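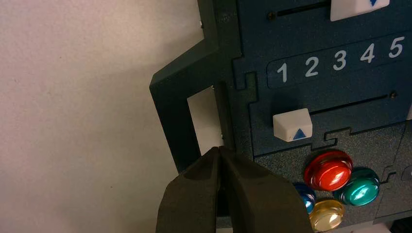

pravesh_mnguni
Sorry but I still don't see what's wrong with just learning the numbers first. My two both counted to 20 before they could put their own shoes on and they've been fine at school. You can overthink this stuff.

hollybank_jo
Reciting to 20 and counting are two different things though, Pravesh. My son could rattle off the lot at two and a half and if you asked him for three grapes he'd give you the bowl. His nursery teacher said it was a song to him, the same as Twinkle Twinkle. It didn't click until he was nearly four and then it clicked in about a week, over breakfast, with toast soldiers.

Maritza Huamán
Thank you both, this is my thread so I should probably come back and answer some of the questions! My daughter is three and a bit. She goes to Leseck in the mornings and they've asked us to "do some number work at home", no further details, and I came out of there feeling like I'd been handed a tax return. She knows one to five if she's in the mood. After five it goes six, eight, eight, ten. She isn't bothered. I'm the one who's bothered.

We have a box of puzzles and bits from my sister, and a set of Van Wyk number cards which are lovely but go up to 100, and I think that's a mistake for us. She tips them on the floor and posts them under the sofa.

So what I was really asking was, do I push on past five, or stay there until she's solid?

grumpy_in_the_fens
Stay there. Put the other 95 cards in a drawer.

oakapple70
Agree with Grumpy for once. I did 30 years in reception classes and the ones who came in with a really firm grip on five were miles ahead of the ones who could shout up to 50. By firm I mean they'd look at four buttons and say four without touching them. Lay the table together. "We need four forks, can you get them?" Then "oh, Grandad's coming, how many now?" Stairs are good as well. Forget the worksheets, she's three.

pravesh_mnguni
I never said worksheets. I said learn the numbers, out loud, in the car, on the way to the shops. How is she meant to count forks if she doesn't know the words?

oakapple70
Well yes, she needs the words, but it sounds as if she's got those up to five already. I'd do both side by side. I just wouldn't be chasing twenty.

kettle_on_again
We got told to buy the Zalten maths programme by another mum and it cost us £70 and I could cry. It's a folder, an app and a bag of little plastic bears. The bears are great. The folder is a folder. If anybody wants to try it, buy the bears on their own, there are loads second hand.

hollybank_jo
Oh the bears! We had those. Ours lived in the bath in the end.

Maritza Huamán
£70!! Right, that's one off the list. Has anybody used the Cirkura one? It keeps coming up when I search and the reviews are either five stars or one star.

kettle_on_again
Had the free trial. Lots of noise when they get it right – my daughter started getting it wrong on purpose because the wrong noise was funnier. Make of that what you will.

pravesh_mnguni
My nephew likes Cirkura and he can do simple adding now, so it can't be all bad. Twenty minutes before tea. I do think people on here are a bit snobby about apps.

grumpy_in_the_fens
I'm snobby about most things. But she's three, Pravesh. She posts cards under a sofa. Play shops with her. Tins out of the cupboard, everything costs one, two or three pennies, real pennies if you trust her not to eat them. Ours played it every wet afternoon for a whole winter and I must have bought the same tin of tomatoes 3482 times.

oakapple70
Shops is perfect. And board games with a dice, a bit later on, when she can bear losing.

Maritza Huamán
We did shops after lunch! She charged me five pennies for a lemon and then wanted all of them back one at a time, and she counted them properly, touching each one. Then she did the second lot as one, two, five. I've put the big cards in the wardrobe and kept out the ones up to five.

Can I ask about writing them as well? Leseck have got her tracing and she does her 3 backwards every time.

oakapple70
Leave it alone. Half my class did that at Christmas.

pravesh_mnguni
I'd correct it now, personally, before it sticks. Just gently.

hollybank_jo
Mine did his backwards until he was six. Nobody at school turned a hair.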